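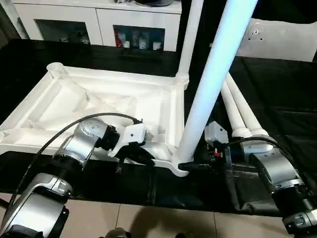 I took the old railcar service from Ruredell to Sternmont in February, mainly because it is due to be withdrawn when the new units arrive and I had never done the whole line. I'd been as far as Zisness plenty of times, but always got off there.

The train was two coaches and left a few minutes late. The heating was on full in the front coach and off in the back one, so most people sat in the front. I went in the back with my coat on and had a table to myself, on the left-hand side, which is the side you want for the river.

The first part of the journey is fairly dull. You go past the retail park, the back of the Mets depot and then a long stretch of allotments. The old goods yard is fenced off now. When I was a boy there was a blue shunting engine parked there for years with its windows boarded up, and I always looked for it. The track it stood on has been lifted.

After Zisness the line climbs and gets much better. There is a viaduct, 344 yards long according to the line guide, and the driver has to take it slowly. You get a good view up the valley. The river was high and brown and several of the fields next to it were under water.

I had the line guide with me, the 1980s one with the orange cover. It lists all the signal boxes, and nearly all of them have gone. The one at the summit is still standing, though the steps have been taken away. The guide gives the height there as 306 metres.

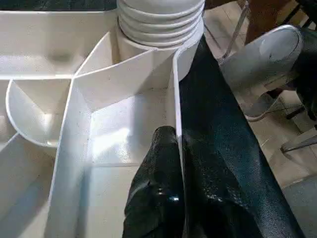 We stopped at the summit loop for longer than the timetable allows. The guard came through and said we were waiting for the train coming the other way, which had been held at Sternmont with a door fault. He was friendly about it and stayed to talk for a bit. He has worked the line since leaving school and is going over to the new trains after his training. He said the seats are harder but the toilets work.

I asked him about the number on the front, 3840, as I couldn't find it in my book. He said it was renumbered after a rebuild, when the good end of one unit was joined to the good end of another. I have since found a short mention of this in an old magazine, so I've written it in the margin.

Sternmont station is smaller than I expected. The big stone building is a dentist's now and passengers use a shelter on the platform. The café over the road was open and did me a cheese toastie and a pot of tea. I had just over an hour before the train back, so I walked up to the road bridge and watched the railcar being moved across to the other platform.

It was getting dark on the way home and there wasn't much to see after the summit. I moved to the front coach at Zisness as my feet were cold.

I'd like to go again before it finishes, on a clearer day and with thicker socks. If anyone has photographs of the Ruredell goods yard with the blue engine in it, please leave a comment, as I never took one.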